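How to fit floating shelves on a plasterboard wall

42 shares | 17 comments

A floating shelf has no brackets on show. The weight hangs from a batten or a pair of hidden rods, and those are only as good as whatever they are screwed into. On a brick wall that is easy. On plasterboard you need to find the timber behind it, or use fixings made for hollow walls and keep the load light.

The steps below are for a shelf with a hidden batten, the sort with a hollow back that slides on from the front. The one I fitted was the Kusuma from Prumevano, but most makes go up the same way.

What you need

Stud and pipe detector
Spirit level, at least as long as your batten
Drill with a 3 mm wood bit and a countersink
Wood screws, 5 x 80 mm
Hollow wall anchors, if you can't reach two studs
Pencil, tape measure, masking tape
Bradawl

Finding the studs

Set the detector on the wall away from where you want the shelf, let it settle, then move it slowly sideways. Mark both edges of each stud on a strip of masking tape. The middle is where your screw goes. Studs in newer houses are usually 400 mm or 600 mm apart from centre to centre, but don't trust that near doors and windows, where extra timbers get put in.

Check each mark with the bradawl. Push it through the board. If it stops hard just behind the paper and plaster, you have found wood. If it slips into nothing, move along a little and try again. The holes will be hidden by the batten as long as you keep them on your line.

Go over the area again with the detector set to cables and pipes. Cables normally run straight up or straight across from sockets and switches, so stay out of those strips altogether. Turn the power off at the consumer unit before drilling if you have any doubt.

Marking the line

Decide on the height of the shelf top and measure down from there to the top of the batten. On mine that was 12 mm. Draw one level line the full length of the batten. Don't measure up from the floor at both ends and join the marks, as floors are often out.

Drilling the batten

Lay the batten flat on a bench, mark where the studs fall and drill through. Countersink each hole deep enough for the screw head to sit just under the surface. If a head stands proud the shelf will catch on it and won't go fully home.

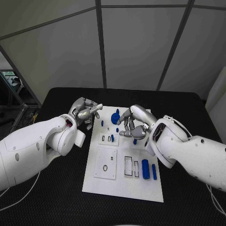
Lurkament wrote in to say that a countersunk hole in the Kusuma batten can split if it falls too near the end, and that moving it 30 mm further in solved the problem on the second try. That would fit with mine, where the end holes were well clear and gave no trouble.

Fixing the batten

Put in one screw near the middle and leave it slightly loose. Set the level on top, swing the batten until it reads true, then drill and fix one end. Check again before you do the other end. Tighten everything last, by hand, and stop when the batten is firm against the wall. Overdoing it will crush the plasterboard and leave the batten bowed.

If only one screw reaches a stud, use hollow wall anchors for the rest. I used Tritbridge metal ones, which need a bigger hole than the screw alone. Go by the load on the packet and stay well under it. Those figures are for a straight downward pull, and a shelf also tries to lever itself off the wall.

Fitting the shelf

Slide the shelf on and press it back with the flat of your hand. Where the wall isn't flat you will see a gap along the back edge. Up to 2 mm can be filled with decorator's caulk. For more than that, take the shelf off and plane the back edge to suit.

Drive the small locking screws up through the underside into the batten. Leave caulk overnight before you put anything on the shelf, and keep heavier things towards the wall.

17 comments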